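# Kitchen, the counter end

The kitchen at Sultimholm has been done since July, if you don't look up. The ceiling is still waiting for its second coat, and the light over the table is a bulb on a wire with ambitions. But the counter is in and the tile is up, and enough people have asked to see it that I've stopped mailing the same files to everybody one at a time.

If you want the demolition, it's on the page called Dust. The floor is on the page called Floor, which has had four visitors, all of them me.

A few facts before the pictures. The marble came from the Lebrun yard, where they let you walk around between the slabs and then name a price while you're still looking soft. I had gone in to buy something dark and practical. I came home with white stone and gray veining, and a sheet of care instructions that read like a custody agreement. No lemon. No vinegar. No red wine, unless supervised.

The backsplash is narrow mosaic in black, gray and white, set upright in staggered columns. It comes on mesh sheets and the box says it goes up in a weekend. A Saturday, possibly, if you own no outlets. I do own outlets, and every one of them falls in the middle of a sheet.

The faucet is oil-rubbed bronze. I held out for that one. The showroom at Brallard had the same shape in chrome for 249 dollars, in stock, and I ordered the bronze anyway and washed dishes in the bathtub for 14 days. I'd do it again, though I would buy a better bath mat first.
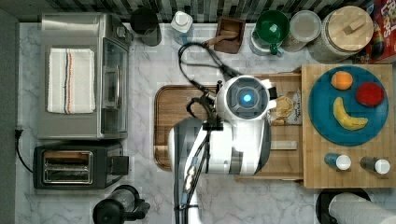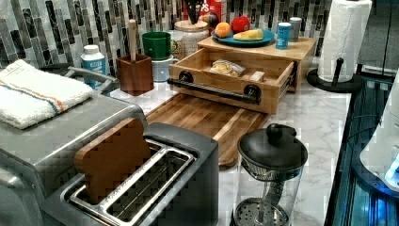
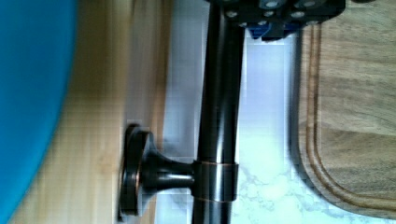

*Marble in all three. The last one is the faucet, close up.*

Some notes, for those who asked.

**The toaster and the toaster oven.** Yes, both. I was raised in a one-toaster household and look how I turned out. The toaster oven earns its spot by being flat on top, and the towel has been folded there for so long that I think of it as a shelf with a heating feature. The towel has to come off before I cook anything. I have written this on a card and put the card in a drawer.

**The wooden slice.** In the second picture the toaster has a piece of wood in it the shape of bread. It is light brown, with a rounded top, and it has never once burned the roof of my mouth.

**The bread box.** That's the light wood one with the drawer. A drawer was the whole idea. The last bread box had a lid that swung up, so anything kept on top of it had to be taken off first, and I'm a person who keeps things on top of things. Now the fruit can stay on its plate, the cans can stay next to the fruit, and the bread can still get out. The black pipe handle is a good deal tougher than anything a loaf requires. You could tie up a small boat with it.

**Cutting board.** A brown one and then, in the picture with the bread box, the grain shows up properly, lighter and darker by turns. I oil it when I remember, and I remember when company's coming.

**The row at the back.** This started as a jar. I had a plan for the back of the counter, drawn on paper, and the plan was one large jar with a wooden lid and a lot of calm. The calm lasted until I unpacked the first moving carton. What you see is the usual advance guard: mugs, canisters, a white bottle, a wooden box for the spoon. I've moved the whole lot to the pantry twice, and both times it was back by Sunday supper. I believe it travels at night.

**The cereal.** It lives in the corner because it doesn't fit upright in the cabinet I had built, to measure, by someone who did ask me what I'd be putting in it. "Dishes," I said, like a person in a magazine.

**Cleaning.** I get this one the most. Marble wipes down easily and then keeps a private record of everything you did. Mine has a ring near the window that I've decided is veining. For the tile I use a soft brush and low expectations. The bronze gets a damp cloth and nothing else, according to the leaflet, which also says the finish is meant to change with handling. You can see a bit of copper color along the edges of the collar. I like it. A visitor who shall go undescribed offered to polish it out and was given a different job.

**What it cost.** Less than the one I wanted, more than I told my sister. The only number I'm willing to publish is the 400 dollars I set aside for "surprises," because it's funny. It went to Gevo Plumbing before lunch on the first morning, for a shutoff valve that had been painted over so many times it had become part of the wall.

**What I'd do differently.** Put the outlets lower. Order the sink and the faucet from the same place, so there's one phone number to be on hold with. And I'd stand at the counter for a while before deciding where the kettle goes. Mine wound up at the toaster end. The mugs wound up at the back. So each cup of tea begins with a reach across the full depth of the stone, sleeves and all, and I've started rolling them up like I'm about to deliver a calf.

Ceiling pictures to follow once there's a ceiling worth the trouble. The pantry page is up but I'd give it a week, I'm still moving things out of the doorway.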